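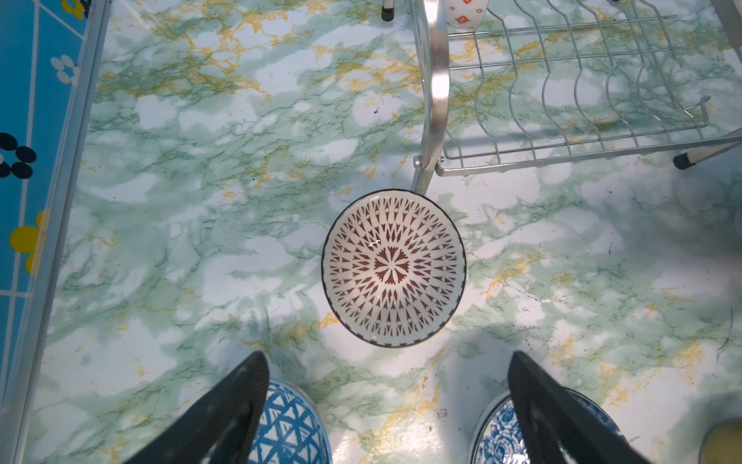 Coughlan House, Koltville
Shared kitchen: safety and condition checklist, with comments
Month: March
Areas covered: benchtop, dish rack, crockery, sink, power, hot surfaces, floor, storage

Marks used: OK, Watch, Fix, N/A. A Watch item stays in the kitchen and is looked at again next month. A Fix item has a job sheet raised the same day.

1. BENCHTOP

1.1 Surface clean and free of food residue
OK. Wiped down with warm soapy water before the check.

1.2 Surface free of chips, cracks and lifting
Watch. There is a thin line of fine cracks in the green-and-white marble pattern near the dish rack. I ran a fingernail across it and could not feel an edge. No change in colour along the line. It is hard to pick out among the darker green veining, so look from a low angle with the overhead light on. The line has been marked on the bench plan so we can tell next month if it has grown.

1.3 Scratches
Watch. Faint scratches only, plus a few small dark specks which are not a hazard. Please use the chopping boards. The bread knife has been used straight on the bench before and the marks do not come out.

1.4 Edges and corners
OK. Front edge is smooth for its full length. Corner by the fridge was sanded last year and is holding up.

1.5 Seal between bench and splashback
Fix. Silicone has pulled away behind the taps. Job sheet raised. Keep the area dry until it is redone.

2. DISH RACK

2.1 Rack stands level and does not rock
OK. Pressed down on each corner in turn, no movement.

2.2 Rubber feet present
OK. Black rubber caps on the legs are in place. If one comes off, take the rack out of use. A bare metal leg will scratch the bench and the rack will slide when it is loaded.

2.3 Bolts and joins
Watch. The small bolt between the plate grid and the curved side rail took a quarter turn with the screwdriver. Recheck next month. Finger tight is not enough.

2.4 Wires and hook ends
OK. The plate wires are wavy by design, so don't report them as bent. Ran a cloth over the wires and the end hook and it did not snag. Anyone unloading plates in a hurry can catch a knuckle on the hook, so keep it facing away from the sink.

2.5 Rust or flaking chrome
OK. Checked the undersides with a torch.

2.6 Loading
Watch. The rack was overloaded at the evening check. Plates go in the slots, cups and small bowls in the rack with the opening down. Pots are to be dried by hand and put away. Knives do not go in the rack at all.

3. CROCKERY

3.1 Chips and cracks at rims
OK on the pieces left out. Rims were checked by touch and by eye. Two plates from the overhead cupboard were chipped and have been thrown out, wrapped in newspaper.

3.2 Crazing or worn glaze inside bowls
OK. The small patterned bowls need a closer look than the plain ones. A hairline crack can hide in the dark reddish-brown pattern, which runs from the star in the middle out towards the rim. Tap the bowl lightly with a fingernail. A clear ring is fine. A dull sound means put it aside.

3.3 Stacking
Watch. Small bowls were stacked 10 high in the cupboard over the kettle. Keep stacks low enough that you can see over the top one without a step stool.

3.4 Items left on the bench
Reminder only. Single bowls and cups left at the front of the bench get knocked off. Put them back from the edge or put them away.

3.5 Microwave use
Pieces with a metallic trim stay out of the microwave. If you can't tell whether a band is metallic, treat it as if it is.

4. SINK AND TAPS

4.1 Taps turn off fully
OK.

4.2 Hot water temperature
OK at the time of testing. The warning sticker is peeling and needs replacing.

4.3 Under-sink cupboard dry
OK. Dry paper towel left under the trap overnight, still dry at 7 am.

4.4 Cleaning products labelled and capped
Fix. One spray bottle had no label. Contents disposed of, bottle binned. Do not decant into unlabelled bottles.

5. POWER AND HOT SURFACES

5.1 Outlets and cords
OK. Kettle cord is clear of the sink and does not hang over the front of the bench.

5.2 Double adaptors
Fix. One found behind the toaster and removed. The toaster and sandwich press now have an outlet each. Together they draw more than the adaptor was rated for, even with the 800 watt press on its low setting.

5.3 Heat mats
Watch. There are 2 mats on the hook beside the stove. Use them. Hot pans straight on the benchtop may make the cracks at 1.2 worse.

5.4 Fire blanket
OK. In its pouch and within reach, tabs hanging free. Nothing stacked in front of it.

6. FLOOR AND STORAGE

6.1 Floor dry below the drying area
OK. If water drips off the bench, mop it up straight away and put the yellow sign out.

6.2 Heavy items stored at or below waist height
OK. Slow cooker has been moved down from the top shelf.

6.3 Step stool
OK. Feet and hinge sound. Return it to the gap beside the pantry after use.

OUTSTANDING FROM LAST CHECK

Cupboard hinge over the microwave: done.
Light tube near the window: done.
Non-slip mat for the sink: ordered through the Gunport depot, not yet received.

TO DO BEFORE NEXT CHECK

Reseal behind taps (1.5)
Recheck rack bolt (2.3)
Split the bowl stacks across both shelves (3.3)
New hot water sticker (4.2)
Compare the crack line with the bench plan (1.2)

Leave the completed sheet in the folder inside the pantry door. Report breakages on the whiteboard with the time and what was broken.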